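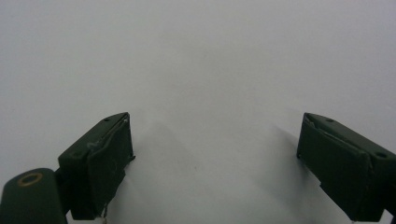
Drawing from Observation II
Handout 5: White Is a Whole Range
Instructor: Aparecida Portela
Bouvier Building, Room 34

Welcome to my favorite week of the course! We spend both sessions on pale surfaces, the ones people leave blank on the page and call finished. There is so much going on in them once you slow down.

What we covered first

Local color is the color you would name if someone asked you quickly. "The sheet is white." Value is how light or dark a spot looks from where you are sitting, and on a white sheet the value changes all over the place. A few of you were surprised on Tuesday's exercise sheet that the paper under your own hand was grayer than the wall – keep that surprise, it's the best tool you have.

Hard edges and soft edges. A crease gives a hard edge, with light on one side and shade right up against it. A shallow fold has no edge at all. The value slides from one gray to the next and you can't point to where it changed. Beginners nearly always put a line there. Please don't!

Temperature. Whites lean. Under the 4000 K lamps in our room most of the paper stock looks fairly neutral, and by the window the same stock goes blue. Write a small "b" or "y" in the margin of your study before you pick up any color.

Reading a shallow fold

Squint until the small stuff drops away, then find your lightest area and your dullest area and mark both lightly. Everything else sits between them, usually in a much narrower range than you expect. On the value strip we made in class, a gentle fold might move only one step.

Then look for anything dark lying near the white. A dark shape does two jobs for you: it gives you a bottom for your scale, and it may drop a shadow that shows you how the light is falling. Compare that shadow to the darkest part of the folds. Which one is grayer? Draw the answer, even if it looks wrong on the page for a while.

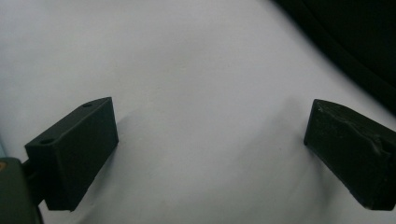

Fig. 2. Pale surface, bluish gray-white, brightest toward the upper left. Note the faint shadow beside the dark block at left. Fabric or paper?

The question in the caption is a real one, so have an opinion ready. I go back and forth myself, and the slow undulations are the only clue I trust.

Studio work

Three value studies of a bedsheet or a large sheet of paper, laid flat and then nudged a little with your palm. Skason gray paper if you have it, HB and 2B only. No outlines on the folds. Ten minutes each, and stop when the timer goes.

One longer study, same setup, with one dark object of your choice set on it. Leave the white of the paper for the single lightest patch – everything else gets some tone, however thin.

Bring all four next time, along with a kneaded eraser and your value strip.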